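Visit to the Katum open day, Sterness

Posted 26 Jan 2019

I have played puzzle games on my phone for many years, but I had never been inside a studio where they are made. So when Kuseck announced that readers of their newsletter could visit the office in Sterness and try Katum before the release, I wrote to them the same evening. I got a place in the afternoon group.

The office is on the second floor above a bicycle shop, ten minutes on foot from the station. The sign at the street is very small and I passed it twice. Asuka Kudo met us at the stairs and gave each person a paper badge. She is the producer of the game and she spoke for the first half hour, with slides.

Katum is a matching game, but the pieces are threads. You pull a thread from one side of the board and every knot on it moves one step. If three knots of the same colour meet, they open and the thread becomes free. It sounds simple, and the first levels are simple. At level 8 I was stuck and a boy of maybe ten years showed me the solution.
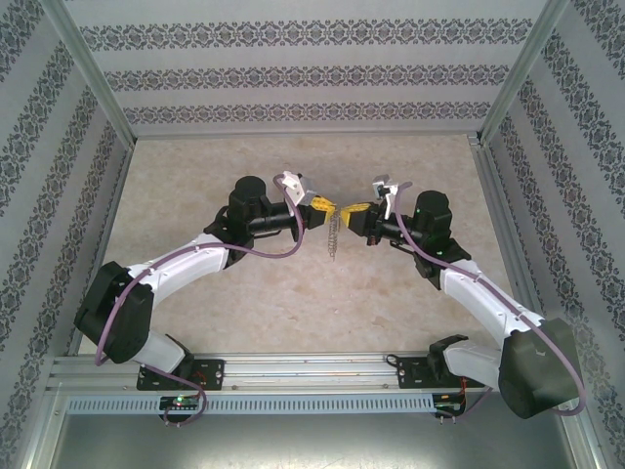
The part I liked most was the talk by Shinji Morikawa, who designs the levels. He told us that he draws all of them on squared paper before he touches the computer. For Katum he drew 2,341 boards and the finished game will have 7 chapters with far fewer boards than that. Somebody asked what happens with the rest. He answered that they are in boxes at his home and his wife would like to know the same thing.

He also explained how he decides the order. A level with a new rule always comes after an easy level, so the player is relaxed when the rule appears. After this he puts one level where the new rule is a trap. In the studio they call this one "a Morikawa", and he did not look happy about the name.
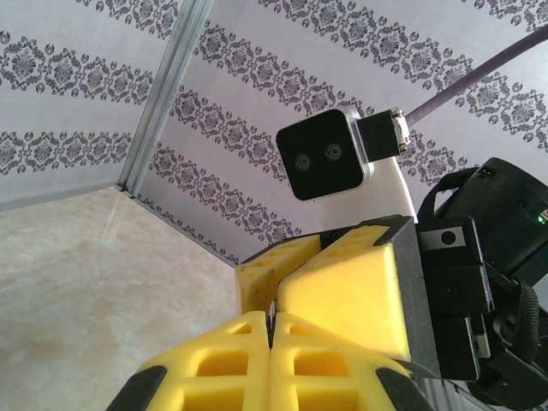

After the talks we could play for one hour on tablets and phones. The tablet version is better in my opinion, as my finger covers too much of the board on a phone. The sound is very pleasant, with soft plucked strings, but I could not find how to make the music quieter without losing the effects. I mentioned it to Asuka Kudo and she wrote it down.

About the price they said little. There will be one payment and no advertisements, and no timer which makes you wait for new lives. I was glad to hear this. The release is planned for June, first on phones, and a computer version will be decided later.

Tea and biscuits were offered at the end. I missed my train and took the next one.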